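Notice periods in commercial leases, and why I now read them backward

A tenant asked me last month to look over a dispute with her landlord. The sum was small and the lease was 29 pages long. The whole matter came down to clause 32, and inside clause 32 to the word "received."

Her lease let her end the term early if she gave written notice and paid a fixed charge. She wrote the letter, paid the charge, and mailed the letter to the address on the first page. The landlord, a holding company called Vesis, took the position that no notice had been given. The notice clause required delivery to a registered agent at a different address, and it said that notice took effect when received there. Her letter went to the building office. It was forwarded, but by the time it reached the agent the window had closed.

I see this pattern more than any other in small commercial work. People read the clause that gives them the right. They do not read the clause that says how the right is used, which tends to sit near the end with the sections on severability and counterparts. I have started reading leases from the last page forward for this reason. It is slower, and clients who pay by the hour are entitled to ask about it.

There are three questions to ask of any notice clause. The first is where the notice goes. The second is how it may travel: personal delivery, certified mail, overnight courier, sometimes email, and sometimes email only if followed by a paper copy. The third is when it counts. Some leases treat a letter as given on mailing. Some treat it as given a set number of days after mailing, whether or not it arrives. Others, like this one, wait for receipt, and the risk of a slow forwarding desk then falls on the sender.
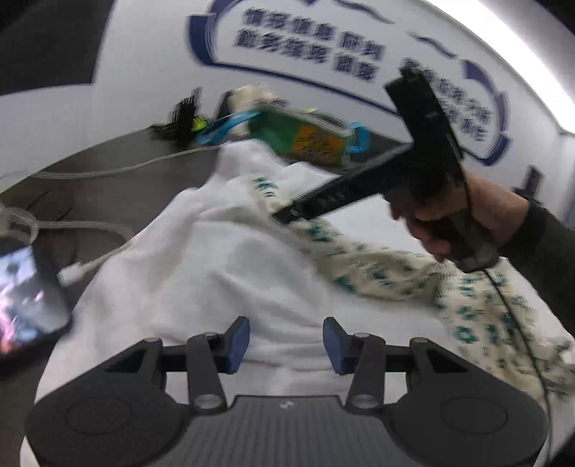 Black gripper, blue finger pads, white cloth.

The next step is to ask whether strict compliance is required. The answer varies by state and by the kind of right involved. Courts are often more forgiving where the other side had the information in hand and lost nothing by the defect. They tend to be less forgiving with options, and an early termination right can be read as a kind of option. The landlord's lawyer will say it is one. The tenant's lawyer will say that the landlord knew perfectly well what was happening, and will then look for something in writing that shows it.

In this case there was something in writing. The property manager, a firm named Nwosu, had sent my client an email asking what time she wanted the walk-through. The email was dated inside the window. It did not mention the defect. It asked about keys, the alarm code and a sign bracket on the rear door.

Whether that email helps depends on two further clauses. One is the no-waiver clause, which says that the landlord's silence gives up nothing. The other concerns who may speak for the landlord. If the manager had authority to receive notices, even by course of dealing, the argument changes. We found that two earlier notices, both about repairs, had gone to the building office and had been answered without complaint. I consider that better evidence than the email.

Hakim Siregar, who shared an office with me on Kernlow Street for some years, used to keep a one-page sheet for each lease he handled. It listed every date, every address and every method of delivery, and he filled it in on the day of signing. I thought it was fussy. I now use the same sheet, with one extra line for the registered agent, and I check that line again before anything is mailed. Agents change. The lease often requires notice of the change, and that notice gets filed with the junk mail.

On cost: sending the same letter by courier to every address in the lease is cheap next to one extra month of rent. I send to all of them, keep the tracking slips, and scan the signed receipts into the file. For a letter with a hard deadline I allow 10 business days before the date, more in August when offices are thinly staffed.

The matter settled. The terms are confidential and not very interesting. My client has moved to a smaller unit in the Pedasitz building, under a lease whose notice clause permits email. I asked for a read receipt provision and did not get it.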